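The ferry to Dulel cost 50 cents more than it had in April. She paid it and sat on the left side, where her mother always sat.

The letter from the bank in Venmont was in her coat. It said the house was hers now, and so was the debt on it, 639 dollars.

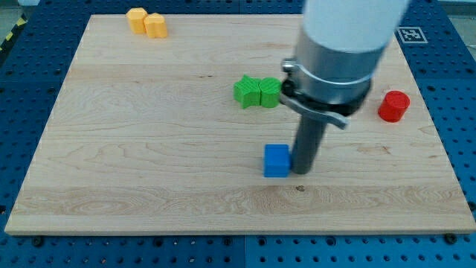 At Pustside two men got on with a goat. One of them asked if she was going home.

"For the night," she said.

The goat lay down on her shoes — it was heavy and warm — and she left her feet where they were until Dulel.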